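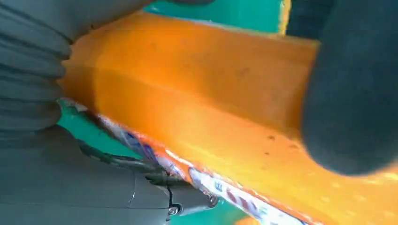 Fig. 1. Wrist view during a hold. Ribbed pad at left, second pad at right (out of focus), orange cylindrical object between them.

Reading time: 2 min

Unit notes: Estimating grasp state from a wrist camera
02/10/2026

1. Problem

Once the gripper closes, the overhead camera loses most of the object behind the fingers. The wrist camera keeps it in view, but at very short range. In Fig. 1 the object fills most of the view and its full outline is not available. Methods that match a whole silhouette will fail on input like this.

2. What can be used

Look for local features that stay fixed to the object. Fig. 1 has three small dark spots, a faint lengthwise ridge and the edge of a white printed label. The ridge and the label edge give direction. The spots give position along the axis, which the two lines alone cannot.

Do not use the highlight band. It depends on the light and the viewing angle, so it can move when the object does not. The print on the label is too blurred to read here, but its edge is still usable as a line.

3. The Truta method

Truta tracks object features and finger features separately, then compares their motion over a short window. The camera is fixed at the wrist, so finger motion is known from the joint readings. Object motion that does not match it is scored as slip.

Steps:
a) Mask the fingers using the joint angles.
b) Pick up to 36 features on the remaining surface.
c) Track them for 30 frames.
d) Fit one rigid motion and keep the residual.
e) Report slip if the residual stays above threshold for the full window.

Step (a) is weakest with soft pads – their shape under load differs from the model. Grow the mask by a few pixels near the contact line.

4. Result on the Barport set

The set has 200 grasps, split into 100 for tuning and 100 for testing. Most missed slips were rotations about the long axis of a plain cylinder, where few features cross the view. Blur on the nearer finger had little effect once it was masked.

5. For the lab

Run the tracker with and without step (a) and plot both residuals on the same axes. State your threshold and how you chose it.

This site uses cookies to remember your settings. Accept | Manage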